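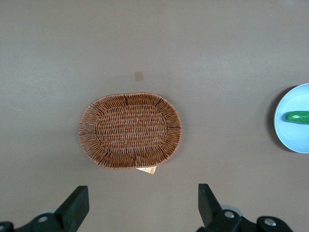

4.2 Crowd size and home advantage in the second tier

The match records for Warbridge cover 24 home games, two of which were played on a neutral ground while the main stand was closed. Those two were left out of the home totals but kept in the travel totals, as in Section 3. Attendance was taken from the gate count and not from tickets sold. The lowest figure was 1023 and the highest nearly 4000.

Home sides won more often when the ground was over half full, but the link weakened once the strength of the visiting team was taken into account. Visiting sides from the lower half of the table drew small crowds and also lost more often, and a simple comparison mixes the two effects.
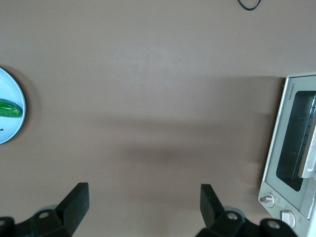 Sohail Sethi objected at the review stage that gate counts miss supporters who arrive after the turnstiles close at half-time, and asked that late entry be treated as a separate item. The club keeps no record of late entry. We have therefore left the counts as they stand and widened the error range for evening games, where late arrival is most likely.

Figure 3. Goal difference at home by share of seats filled, Warbridge and Lehtinen. Neutral-ground games are not shown.

Figure 3 shows the same pattern for Lehtinen, although the slope is flatter. Lehtinen changed its coach in November, and the games before and after that point differ in style of play — the later side defended deeper and conceded fewer late goals. Splitting the season at the change leaves too few games in each part for a firm result. 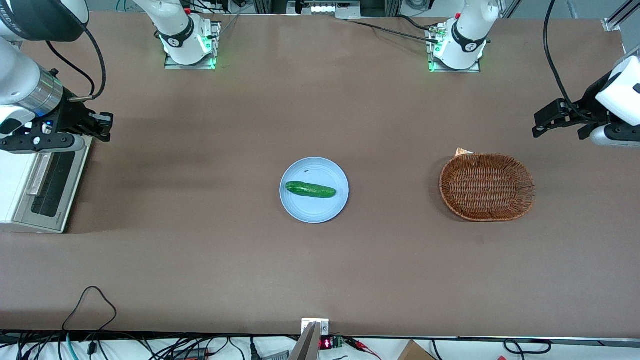
Both Nighat Rana and Janka Sokol read the flatter slope differently, holding that a deeper defense would hide any lift from the crowd, which they expect to show first in shots and corners and only later in goals. Shot records exist for Warbridge alone. In those records, home shots rose with attendance in the second half of games but not in the first. The result is reported here without a test of significance, and Section 5 returns to it with the travel data.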